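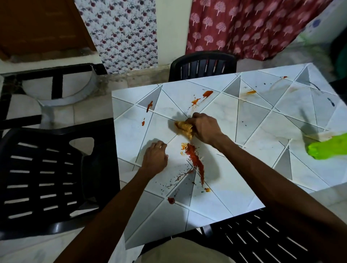
Wiping sauce from a patterned white tabletop with a yellowish cloth.

Chávez Home Supply: cleaning and kitchen offers for July. Please read the full thread before placing an order, as several terms have changed from last month. 1/9

The Kellel cordless hand vacuum is reduced by $50 at all locations and online. The reduced price is shown in the cart and no code is needed. Limit of one per household. 2/9

Microfiber cloths are sold in packs of 12. Customers who purchase 3 packs in a single order will be charged for two. Packs may be mixed by color. Single cloths are excluded from this offer. 3/9

The Vevo countertop dishwasher has returned to stock at our Jisetgate store. Quantity is limited to 200 units. Units cannot be held by telephone. Online orders for this item are available for store pickup only. 4/9

Price matching: we will match a lower advertised price from another store on the same model in the same condition. Open-box, refurbished and marketplace listings do not qualify. Please bring the advertisement or a link to the service desk. 5/9

A number of customers have asked whether a member coupon may be combined with the Kellel reduction. It may not. The register will apply whichever discount is larger. 6/9

Returns on small appliances are accepted for 50 days with a receipt. Opened filters, sponges and liquid cleaners are final sale. Items purchased online may be returned at any store, but shipping charges are not refunded. 7/9

Correction to an earlier post: the Vevo replacement hose is sold separately and is not part of the dishwasher offer. The product page has been updated. Customers who ordered before the correction will receive the hose at no charge. 8/9

The Jisetgate service desk closes at 6 p.m. throughout July. Registers remain open until 9 p.m. Pickup orders placed after 4 p.m. will be ready the following morning. 9/9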